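July
By Tímea Pintér

The long tables at the Warley community hall have been covered in building bricks since early in the month, and if you have walked past the open doors on a summer morning you have probably heard the rattle of them! The hall's first brick-sorting sessions are running through the end of July, and they have turned into one of the friendlier ways to spend a couple of hours in town.

It all began with a phone call from Dénes Vörös and his sister Boglárka, who were clearing out their parents' attic and came down the ladder with box after box of bricks from their childhood (and, they suspect, from the childhoods of several cousins too). A quick weigh-in and a lot of patient scooping later, the first box alone came to 1097 pieces. The second had 1406, and after that everyone agreed it was time to stop counting and start sorting.

"We thought we'd drop them off and go home," said Boglárka, laughing. "That was at ten in the morning. We were still there at four, and Dénes had built half a bridge."

The plan is a simple one. Bricks are sorted by color first and by shape afterward, and then packed into 25 starter sets for families to borrow from the hall, much as they would borrow a library book. Each set will hold roughly 400 bricks, with a mix of the plain kind and the odd ones that children always seem to go looking for – curved slopes, little single-stud pieces, anything you could turn into a roof or a nose.

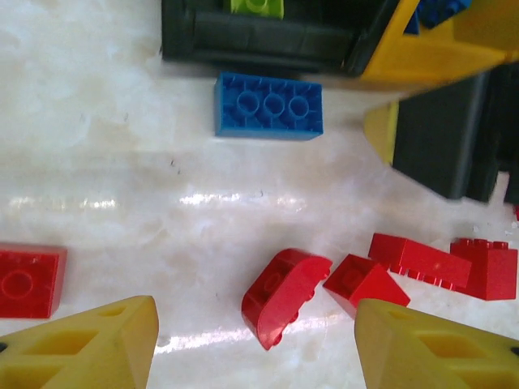
Anikó Csizmadia, who looks after bookings at the hall, says the color sorting goes quickly and the shapes take forever, mostly on account of people stopping to build something. She doesn't mind that one bit, and she has set aside a shelf by the kitchen for anything too good to pull apart.

Sessions start at ten and finish at noon, with coffee and lemonade on the side counter, and children are welcome as long as a grown-up comes along. Spare lidded tubs would be very gratefully received – the shallow sort are best – and can be left with Anikó at the front desk any morning before the session begins.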